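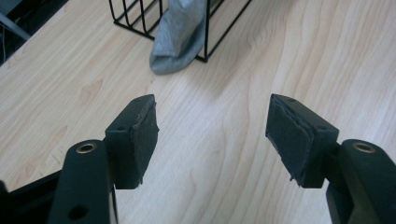 Helle Holzfläche im Werk Varnach, Februar

Der Rundgang bei Flirnico begann um 13 Uhr an der Warenannahme. Geführt wurde er von Ehab Kettani, der im Werk Varnach die Trocknung und den Zuschnitt leitet. Gefertigt werden dort Leimholzplatten aus Ahorn, Esche und Birke, überwiegend für Tischler und kleinere Möbelbetriebe.

Das Schnittholz lagert zunächst im Freien unter Dach und geht dann in die Trockenkammern. Drei Kammern sind in Betrieb. Die Zielfeuchte liegt bei Ahorn tiefer als bei Esche, die Programme werden je Charge angelegt und nicht während des Laufs geändert. Kettani legte Wert auf die Konditionierungsphase am Ende: Wird sie verkürzt, bleiben Spannungen im Querschnitt, die erst beim Auftrennen der Lamellen auffallen. Einen Satz solcher Gabelproben hatte er bereitgelegt.

Im Zuschnitt werden Äste und Risse ausgekappt, danach folgt die Sortierung nach Farbe. Sie erfolgt weiterhin von Hand - bei Ahorn mit getrennten Fächern für rötliche und graue Töne. Die Presse arbeitet mit Plattenbreiten bis 1000 mm. Verleimt wird mit Weißleim, die Presszeit beträgt 15 Minuten. Der Leimauftrag wird zu Schichtbeginn durch Wägung geprüft.

Takeshi Kuroda erläuterte anschließend die Oberflächenprüfung. Geschliffen wird in drei Stufen, die letzte längs zur Faser. Unter Streiflicht zeigten zwei Musterplatten deutliche Querriefen aus dem Vorschliff. Das Auftragssystem Drivgate ordnet jeder Platte Charge, Kammer und Presse zu, so dass sich Reklamationen bis zur Trocknung zurückverfolgen lassen. Die Absauganlage stammt von Qin und wurde beim Umbau der Schleiferei erneuert.

Offen blieb die Frage nach dem Klima im Fertiglager. Messwerte für die Heizperiode lagen nicht vor, Kuroda will sie nachreichen. Der Versand wurde wegen laufender Verladung nicht besichtigt.

Kontakt | Impressum | © Arbeitskreis Holztechnik | Nach oben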